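4.3 Sorting and folding small piles

Read section 4.2 (Hanging the hook rack) first. The steps below assume one Plirka folding guide, part 3651, and a clean floor or table.

1. Work with a small pile. Three pieces is a good number to begin with. Larger loads should be split before you start.

2. Lift the top piece by one corner and let it drop open under its own weight. Do not shake it over the rest of the pile.

3. Close any zips to the collar. An open zip catches on knitwear and pulls threads.

Caution: never drag a zipped jacket out from under a knitted or fleece garment. Take the upper piece off first.

4. Lay the piece face down and smooth it from the middle outwards. Sleeves go in before the sides.

5. Fold thick items once only. Fleece folded in three will not stay under 70 mm, the height of the Cunska shelf insert.

6. Keep white items to one side until last - dye from new reds can rub off on them.

Note: jackets over 78 cm long should be hung. Use the outer hooks and leave the middle one free.

Red piece in the gripper, with other clothing lying close by:

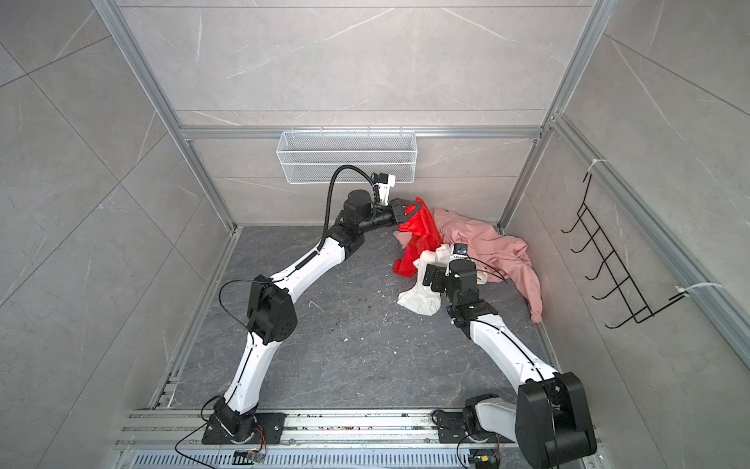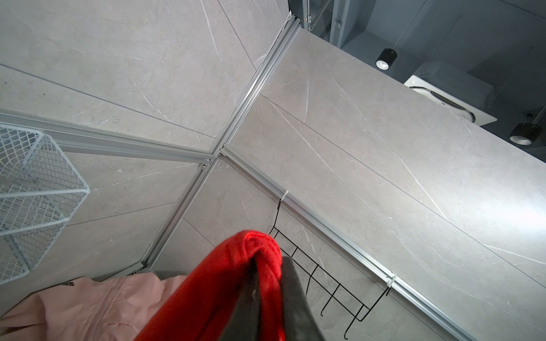 7. Place the folded piece on the shelf with the fold facing you, then go back to step 2 for the next.

8. When the pile is finished, wipe the work surface with a dry cloth. Lint left in the corners will find its way on to dark fabrics.

If a garment will not lie flat, see 4.5, Creases and bunched seams. Replacement shelf inserts are ordered under part 1608.

Text: Zulmira Gouveia. Checked by Eun-seong Kang, January.

Filed under: Laundry & Linen > Guides > Folding

Related items
Plirka folding guide, spare parts
Cunska shelf insert - fitting sheet
Marinho drying rail, section 2
Pridley garment covers: sizes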